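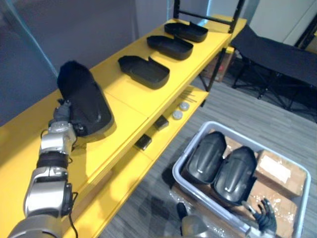

Sheila Ellwood would like people to stop asking her when the packing room is going to be empty. She gets the question from relatives, from the man who services the forklift, and once from a delivery driver who had been coming to the building for years. Her answer is that she still has a full shift, and that the work on it has changed.

Ellwood runs the packing room at Mernetti, which sends out small electronic goods in clamshell cases. The two-armed robot came in October. It takes the cases, both open and closed, and moves them between the yellow shelves and the gray bins. People do most of what comes before and after.

"The cases are the dull part," she said. "You pick one up, you turn it the right way, you put it down. I did it for years and I can tell you there is nothing in it. What goes inside the case is where you can get it wrong."

I spent two shifts there and talked to her and to three people who work for her. All of them spoke with the company's permission, and the company did not ask to read this first.

Ashok Prajapati has been on the line the longest of the three. He used to do cases on the early shift and he was fast at it. He was against the robot when it was announced and he told the managers so at the meeting.

"I said, you are buying this so you can do without me. They said no. Well, they would say no." He is still there, on the same pay, and he now spends most of his day checking finished orders against the paperwork. He does not think the question is settled. "It is early. Ask me when the contract comes up."

His other complaint is about speed. A person who knows the job handles a case faster than the robot does. Prajapati timed it himself on his phone during a break. In the time the robot took to handle 28 cases, he could do 53, and he wrote both figures on the whiteboard, where they stayed for a week. Ellwood left them up. She says the figures were right, and that he could not have kept that pace until the end of a shift.

"Neither could I," she said. "My wrists were finished by two in the afternoon. I had a brace on the left one for most of last year."

Wrists came up in every conversation. Aarti Jaiswal, who is the newest, said she had been warned about them on her first day, and that her cousin had left the same job over it. She started a month before the robot and was moved to work alongside it almost at once. Her job is to set out what it needs and to step in when it stops.

It stops quite often. The cases are black and shiny and they are all alike, and a lid that has dropped partway shut can be enough to hold things up. So can packaging that has been left in a bin. When that happens a light comes on, Jaiswal presses the hold button, fixes whatever it is and starts it again.

"In the first week I was running over there all day," she said. "Now I look at the shelf before it begins and I can usually see what will be a problem. If a case is sitting crooked I just straighten it. They didn't teach me that in the training, I learned it from watching."

The training was two mornings. Jaiswal thought it was enough for the buttons and too short for everything else. She would have liked to be shown what the error messages mean, and she keeps her own list of them in a notebook. Omprakash Awasthi, on the late shift, has photographed the pages and uses them too. He asked for the list to be typed up and put on the wall. At the time of my visit it had not been.

Awasthi has a different worry, and it is about company. The old case table had four people around it, and they talked. The robot's area has one person beside it, and the others are spread out along the checking benches.

"You finish the day and you haven't said much to anybody," he said. "My back is better, I will say that. But I used to know everybody's news."

Ellwood has heard this from more than one of them. She has moved two of the benches so that they face each other and has asked for the breaks to overlap again. The first was easy. The second needs a change to the schedule, and the schedule is made in another office.

I asked her what the robot does badly. She said it is poor with anything soft, so plastic wrapping still has to be cleared by hand, and it cannot tell a scratched case from a good one. On a large order, and she mentioned one in the fall for 333 units, every case was looked over by a person before it left. She would not want that to change.

Then I asked whether she expects to have the same number of people next year. She took a while over it.

"I have been told yes. I have it in an email, and I printed the email," she said. "Two people are retiring in the spring, and I don't know if I will be allowed to replace them. That's the part I would ask about if I were you. I have asked."

The company told me that no decision has been made on those two jobs. Prajapati, when I passed that on to him, nodded and went back to his bench. Jaiswal has put her name down for the maintenance course, which has one place for the whole building. She expects to hear before the holidays.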